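FOR IMMEDIATE RELEASE

6 June 2020

Gudora and Dundov Confirm They Are Still Married, Announce Series About It

142 shares | 9 comments

Celebrity couple Gudora and Dundov, whose separation has been reported 17 times by outlets that did not call to ask, will star in a new unscripted series about staying put. "Still Here" begins on the Skimow streaming service in September.

The pair, who are both known by one name and have never agreed on who started it, met on the set of the daytime drama "Tamayo." They played bitter enemies for two seasons and have described the work as good preparation.

"We kept reading that we had split up, usually over breakfast," the couple said in a joint statement that took most of a weekend to agree on. "One story had us dividing a vineyard. We don't own a vineyard. We would have liked to be told if we did." 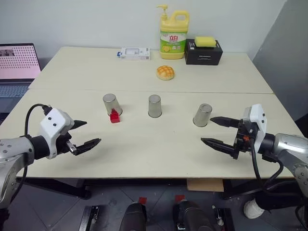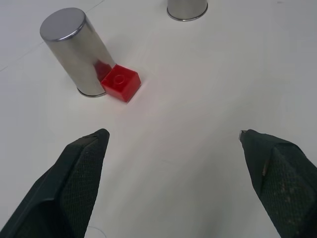
The first season runs to 18 episodes, each a half hour long. Subjects include whose turn it is to call the plumber, the correct way to load a dishwasher, and a dinner party at which Dundov tells the Lisbon story again. Gudora has asked that viewers be warned before the Lisbon story. Skimow has agreed to an on-screen notice.

There will be no surprise exes and no tearful scenes on a yacht. Producers did ask about the yacht. The couple counter-offered with a canoe, which appears in the fourth episode and briefly in the fifth.

"We looked for a marriage in crisis and found one with a long argument about curtains," Skimow said. "The curtains tested very well – we have ordered extra footage of them."

The couple will also release a podcast in which they answer relationship questions from listeners. They wish it known that they are not qualified to do this. More than 50 questions have already come in, most of them asking about the vineyard.

Gudora and Dundov will give interviews together ahead of the premiere. Separate interviews are available on request, though they ask that these not be reported as a separation.

Media inquiries: Skimow Press Office

Last updated: 6 hours ago

We use cookies to improve your experience. Accept | Manage settings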